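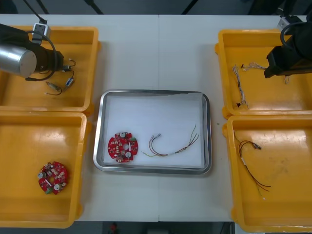 The standard arrived as a ring binder, which should have told me something. Perura had paid for it, Flumard had written it, and I had been hired from outside to say whether anyone on the floor at Wannasri could follow it. Six sections and an annex. The annex was longer than the sections.

"You've read it?" said the shift lead.

"Twice."

"Then you're two up on me."

She gave me a stool and a pair of safety glasses with somebody's initials scratched on the arm, and we sat down in front of the sorting cell. It had two arms, a steel tray with paper in it and a yellow bin at each corner. Parts went from the tray to the bins: boards to one place, harnesses to another. A child could do it faster, and I wrote that down and then crossed it out, as it was outside my scope.

Rule 2.1 said that the cell must be in a known state before any motion. I asked her what a known state was.

"One I know," she said.

I looked it up. The binder defined a known state as a state which has been verified, and verified as having been confirmed to be in a known state. I showed her the page. She read it with her finger under the words and handed it back.

"What do you do in practice?"

"I look in the bins."

"Every time?"

"Every time I'm here."

I have sat beside a good many machines with a good many binders, and the question I always come back to is who is meant to be reading. The arms can't. The people who can have their hands full. Rule 3.4 wanted all flexible parts gripped at a point of predictable geometry. I would like to meet the person who wrote that and give him a wiring harness on a cold morning in November. You pick it up in the same spot as the last one and it hangs like something out of a plughole.

"Where do you tell it to grip?" I asked.

"By the tape, if there's tape."

"Is that in the binder?"

"It's on the back of the door."

She was right, it was. A sheet of lined paper, 4 lines in marker pen. Grip by the tape. Ends free before you lift. If it pulls, stop. Don't reach in to help it.

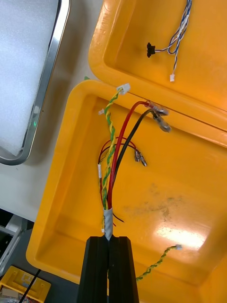
The last line had been gone over several times, so that the pen had come through the paper. I asked who had written it and she said it was up when she started. I asked whether anyone had ever reached in to help it. She took her glasses off and cleaned them on her sleeve and said that the tea from the machine was better before ten.

After lunch the man from Flumard telephoned. He wanted to know how adoption was going. He told me that Temero had signed up, all their lines, 500 people trained by video, and that their scores were excellent.

"Scores in what?"

"The quiz."

"What's in the quiz?"

"Well," he said, "the definitions."

I told him about the sheet on the door. There was a silence in which I could hear him typing. He said it was very good input and that uncontrolled documents were a non-conformance under rule 5.2 - could I see that it was taken down?

I said I would raise it.

My report is in front of me now, dated 24 Jun 2022, with a box on the last page for recommendations. I have recommended that section two be rewritten by somebody who has stood up while doing the job. I have recommended that the quiz be dropped. They will do neither, and there will be a second edition with a better index.

Before I left I asked the shift lead what she wanted done about the door.

"What door?" she said, and opened it for me, all the way back against the wall, so that the paper was on the side you couldn't see.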